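Avgate opens its Pultadside gripper bench
7 June 2022

We're delighted to share how Avgate looks after its hand-held gripper, the Veres! Every 500 grips, the pivot pins are checked for play and both pads are wiped down. At 1,000, the pads are changed as a pair. 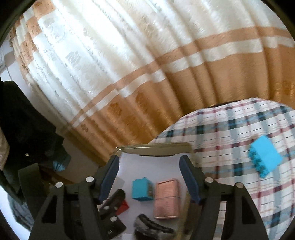
Setting up
Open the arms fully, check that the pads line up, then try a small block from the tray. The full guide is free from our Pultadside workshop.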